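Nustden Garment Handling Group
Minutes of progress meeting, 2022-10-29
Held at the Sarkstead workshop, with the Prurkley site on the line

1. Previous minutes
Agreed with one correction: item 4 should read "episodes", not "hours".

2. Collection totals
The basket-picking set stands at 3153 episodes before checking. The target for the first training run is 2000 accepted episodes. Prurkley has still to return its last batch of labels, and no accepted total will be given until it does.

3. Wrist view
The group went through wrist camera stills from the T-shirt task. Collar picks remain the hardest to label. Labellers disagree on whether a pick near the neck opening should be marked "collar" or "sleeve" when the shirt is folded over on itself.

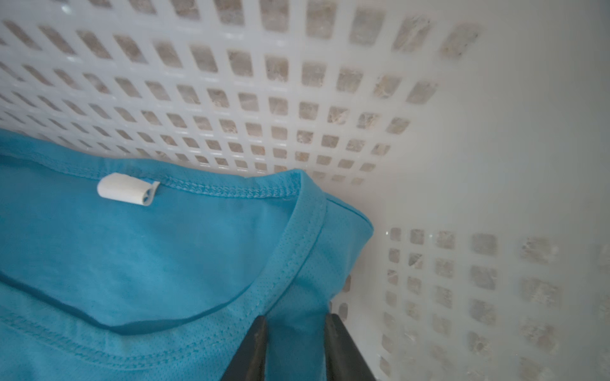

Fig. 1. Wrist camera, T-shirt task. Fingers at the sleeve fold, collar band and neck label in view.

It was agreed that the mark will follow the fingertips, and that the nearest seam will be noted in a separate field. Where the two fingers touch different parts of the garment, both are to be entered — left finger first.

4. Operator practice
Sarkstead operators have been straightening shirts between episodes. This is to stop. Garments are to be dropped into the basket and left as they fall. Episodes with more than 3 grasp attempts will be kept but tagged.

5. Mạch software
The new Mạch build drops wrist frames when both arms record together. Sarkstead will stay on the old build. Prurkley to send logs from 2 affected sessions.

6. Actions
Prurkley: return outstanding labels; send logs.
Sarkstead: reissue the operator sheet with item 4 included.
Nustden: amend the label guide as under item 3.

7. Next meeting
December, at Prurkley. Towels and socks held over to that agenda.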